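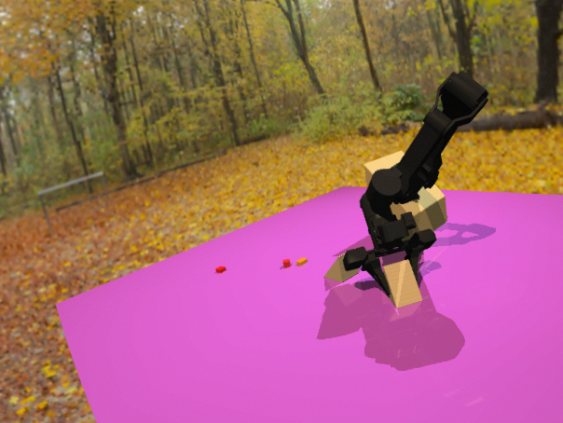

*The simulated cell: Bezerra arm model, magenta table, autumn forest backdrop. Low view.*

I lost most of a week in December to a fault that never showed up in the joint logs. These are my notes on it, mostly so I can find them again.

The setup is a simulated pick task with small coloured cubes and some larger wood-textured blocks on the same table. The policy is one Bimla Jaiswal trained on an older version of the scene, and I run it through Skastach, our batch runner. A run passes if the requested cube ends up lifted and held for two seconds. I had moved the scene to the Ninia renderer, which gives us outdoor lighting and much harder shadows, and I expected to lose a few percent.

The first batch was 627 runs. In 19 of them the arm drove the fingers down toward one of the wooden blocks and kept pushing. There was no recovery and no timeout. The commanded position kept moving below the table surface while the arm itself stayed put, and the gap grew until the solver gave up and threw the gripper sideways. On a real arm that would be a stripped gear or a cracked finger.

My first guess was the shadows. Under the new lighting the arm throws a large dark patch across the table, and it moves when the arm moves. I turned shadows off and ran the same seeds again. All 19 failed again, so the shadows were cleared.

My second guess was friction on the blocks. I changed it in both directions and got slightly different crashes.

Stella Tanui found it by asking a question I should have asked on day one: what was the force limit set to? We use a small watchdog called Fistier that sits between the policy and the controller. It compares commanded and measured joint positions, and if they disagree for more than 20 control steps it stops the arm and backs it off. It was loaded. It was also reading its measured positions from the wrong topic. The scene migration had renamed the joint state output, and the config fell back to a default that echoed the command. Fistier was comparing the command with itself and finding, every time, that they agreed perfectly.

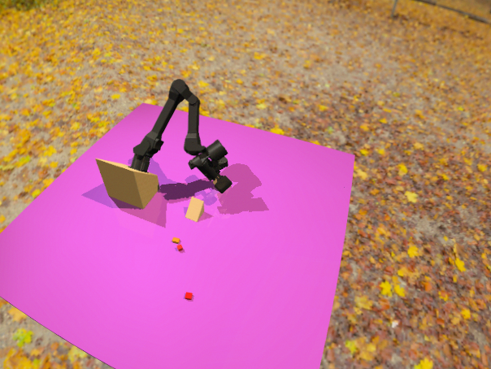

*Same scene from higher up. Cubes on the open part of the table, gripper near the small block.*

The fix was one line. The changes around it took longer:

- Fistier now refuses to start if the measured topic has no publisher. The default is gone.
- At startup it injects a fake offset of two degrees on one joint and checks that it trips. If it doesn't, the run is aborted.
- Skastach writes the peak tracking error for each run into the summary, where zero is flagged as a fault.

That last one would have caught this on the first batch. A tracking error of exactly zero across a whole run is not something any arm produces, simulated or otherwise.

With the watchdog working I reran the 19 bad seeds. It tripped on all of them, and the arm backed off cleanly in all but two. Those two hit the large block with the elbow side of the arm while retreating, because the back-off move is straight up in joint space and takes no account of what is beside it. I have capped the retreat speed for now, and a proper fix needs a collision check that I haven't written.

The policy still goes for the wooden blocks when it shouldn't. Bimla thinks the older training scene had too few objects of that size, and she is generating around 100 new episodes with the blocks placed closer to the cubes. I'll rerun the full batch once she has a new checkpoint.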